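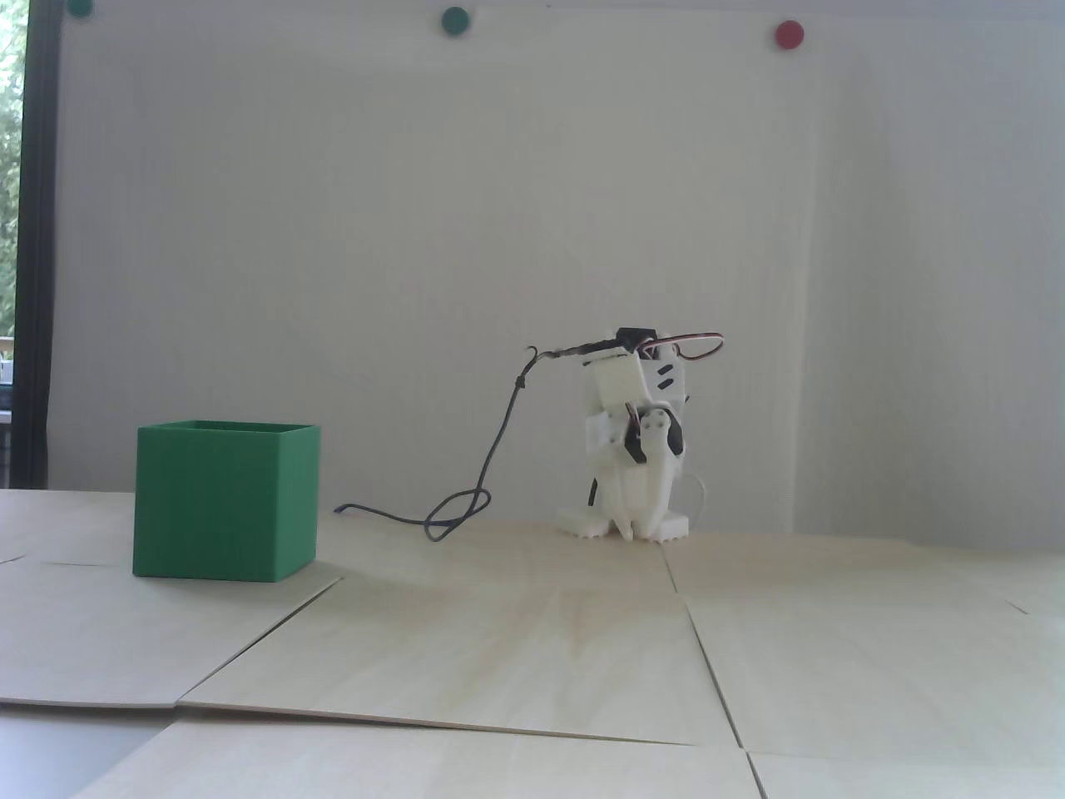 The Tidy Walker

My sister-in-law said it would be picking up socks by August. I said I would believe it when I saw a sock in the green box.

She had built it over the winter in Karkurthorpe, white legs and white brackets, with the red and black wires sprouting off the top like a bad haircut. She named it Drollura. It had cost her 404 dollars, not counting the printer, and I have owned couches that cost less and did more.

"It walks to the box," she said. "Then it walks back."

"And the sock?"

"The sock is phase two."

I asked how it would hold a sock, having no hands. She said hands were phase three. I asked how phase two worked, then, and she went to make coffee.

I sat down on the floor across from the thing. It stood up straight on its flat notched feet, the black cable trailing off toward the box. One seam in the plywood ran right under it. I have a bad knee and I don't care for seams either.

"Tredton has one that folds towels," she called from the kitchen.

"Have you seen it fold a towel?"

"I've seen the video."

I had seen the video too. It was one towel, and somebody's sleeve came in near the end.

She came back with two mugs and the laptop and typed for a long while. A servo buzzed. The left foot came up, thought it over — I swear it did — and went back down where it had been.

"There," she said.

I took off my sock and dropped it in the box myself. She wrote something down.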